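Print this thread | E-mail this thread to a friend

Down jacket has gone flat after washing – is it finished?

bresness_hill
Hello to all. I read this board for a long time but I write for the first time, so excuse me if this is in the wrong section.

I have a down jacket, five winters old, and last week I washed it at home. Gentle cycle, 30 degrees, a small amount of the normal liquid detergent. Then I hung it on the balcony for two days in the shade. Now it is dry to the touch but it looks like a raincoat. In the sleeves I can feel small hard balls, and between the balls there is nothing. When I hold it against the window, light comes through the back.

My questions: is the down broken, or only stuck together? Can I wash it again or will I make it worse? The jacket cost me 300 new and I do not want to throw it away for one mistake.

Akel
Only stuck together, I would say. Down is difficult to destroy with one wash. What you did wrong is the hanging. In the air it dries from the outside and the wet clusters stay glued in the corners of each chamber. "Dry to the touch" means the shell is dry. Inside it is probably still damp, and if you put it in the closet like this it will smell by next month.

Put it in a tumble dryer on low with clean tennis balls. Stop every half hour, take it out, break the lumps with your fingers, put it back. It takes much longer than you think. My heavy one needs nearly three hours.

tin_kettle
Agree with the dryer, disagree that the detergent was fine. Normal liquid leaves a film and takes away the natural oil of the feather. I would first rinse it again, two full rinse cycles with no soap, and only then dry. If you see foam in the rinse water you have your answer about why it does not rise.

Akel
The oil story is repeated everywhere and I am not convinced. The down is washed many times at the factory before it goes into a jacket, with quite strong products. One spoon of household liquid will not finish it. Too much liquid, yes, that is a different problem, it is residue. But the original poster wrote "a small amount."

tin_kettle
A small amount for one person is half a cup for another! I have seen what people pour. The extra rinse costs nothing and cannot hurt.

mooring_line
It can hurt a little. Wet down is heavy, and if you lift the jacket by the shoulders from the machine the inside walls can tear. Then the down moves from one chamber to another and you will never get it even again. Please lift it from underneath with both arms, like you would carry a sleeping cat.

Also, what kind of machine do you have? Mine is a top loader with the column in the middle, and I never put down in it. I go to the laundromat.

bresness_hill
Front loader, a Zestivero, not a big one. The jacket filled it completely, I had to push it a bit to close the door. Maybe this is part of the problem?

I do not have a dryer. The laundromat near me has two sizes. What should I take?

mooring_line
The large one, always. If the jacket cannot fall freely in the drum, it does not dry in the middle. And wipe the drum before with a damp cloth, or check that the last person did not leave a dryer sheet in there. The perfume stays in down for a very long time.

woolandwax
I will say the unpopular thing. I dry mine at home without any machine and they come out well. It takes four or five days and you must work. Flat on a bed or a rack, never hanging, turn it every few hours, and each time you turn it you go over every chamber with the fingers and pull the lumps apart through the cloth. It is boring, I do it while I listen to the radio. A warm room with a fan is better than the balcony. Do not put it on the radiator, the thin nylon can go shiny or melt.

When you think that it is ready, leave it open one more day before you put it away.
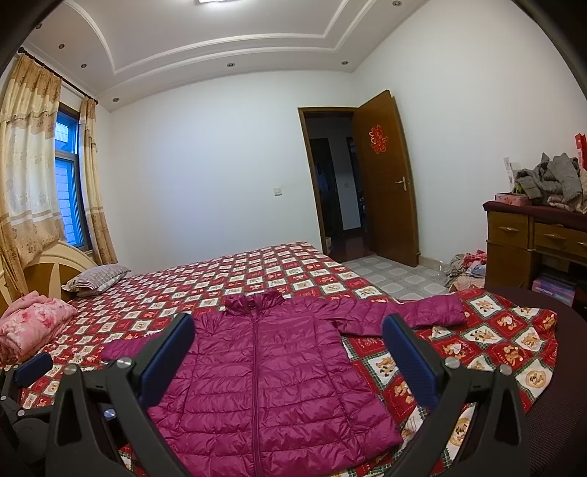
Spread flat, front up, on the bed.

For the sleeves you can put an arm inside, so you have something to press against. Start at the cuffs, the water goes there.

Akel
Four or five days is how you get mildew. I am sorry, but in a damp climate this is bad advice. Where I live the laundry does not dry in June, and in winter it is worse.

woolandwax
I did not say in a damp climate – I live where the winter air is so dry that my hands bleed. Everyone should look at their own room. If after the first night you notice any bad smell, go to the laundromat, I agree with this.

tin_kettle
One more thing about storage, because it comes up here every spring. Do not keep it in the small bag it came with. That is for travel. Hang it on a wide hanger or lay it on top of everything else in the closet.

bresness_hill
Thank you to everybody. I report back. I did both rinses (there was foam, so tin_kettle gets a point), then I carried it to the laundromat in a plastic tub and used the large dryer on low with three tennis balls. After the first hour I almost cried, it looked the same. After the second hour the back was rising. I stopped at two hours and forty minutes.

The left cuff still has one lump which I am working on by hand in the evenings. The rest is thick again, maybe not like new, but I wore it this morning and I was warm.

Akel
Good. Next time use half of what you used, whatever it was.

Print this page | E-mail this page

Reader comments

Ardeleanu: I have the same problem with a sleeping bag. Does the advice for the large dryer also apply? The bag has 500 grams of filling and I am afraid of the zipper.

pinecone_b: Yes, close the zipper first and turn the bag inside out. Mine survived.

halfmitten: Tennis balls left a yellow color on my white jacket. Put each one in an old sock and tie it.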